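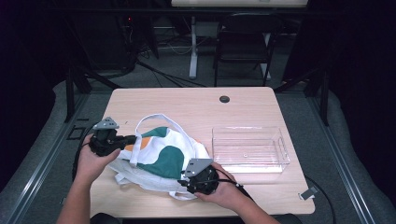

SETUP GUIDES > PACKING & STORAGE

Home Products Guides Support Contact

Section 2. Packing the Alico Tote

We use cookies to remember your settings. Accept Manage

2.1 Before you start

Clear a table that is wider than the bag when it is laid flat. Set a shallow tray next to the bag for the items you plan to pack. A clear tray with low sides works well.

NOTE: New totes ship folded and will be creased. The creases do not affect the load limit of 16 pounds.

2.2 Opening the bag

1. Lay the tote on the table with the printed panel facing up.
2. Find both handles and pull them clear of the fabric.
3. Put one hand inside and push the bottom corners out.
4. Smooth the side seams from the bottom toward the opening.

CAUTION: Do not pull on one handle to open the bag. Uneven pulling strains the stitching where the handle meets the panel.

2.3 Loading

1. Place flat, heavy items (books, the Drenus divider) against the back panel.
2. Stand bottles upright between the divider and the side seam.
3. Fill the remaining space with soft items such as a scarf or sweater.
4. Add small items last.
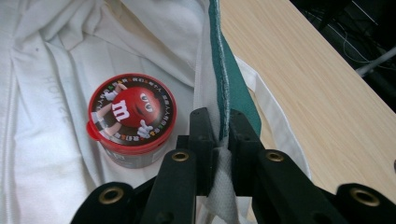 Small items should go in after everything else so they stay near the opening. Check that each lid is closed before packing it. A round candy container like the M&M's one with the red lid has a small tab on the edge of the lid, and the tab can catch on loose fabric. Set containers of this kind lid up on a flat part of the cloth, then lower them in by the sides. Keys and pens go in the Prandudlow pouch, sold separately.

NOTE: Do not pack chocolate if the bag will be left in a parked car.

2.4 Emptying and folding

1. Take out the small items first and put them in the tray.
2. Remove the divider.
3. Turn the bag upside down over the table and shake out crumbs.
4. Fold the sides in, then fold the bag in half with the handles inside.

For washing instructions, see Section 3.

Guide prepared by Si-woo Wi. Last revised 28 Nov 2021.

51 shares 2 comments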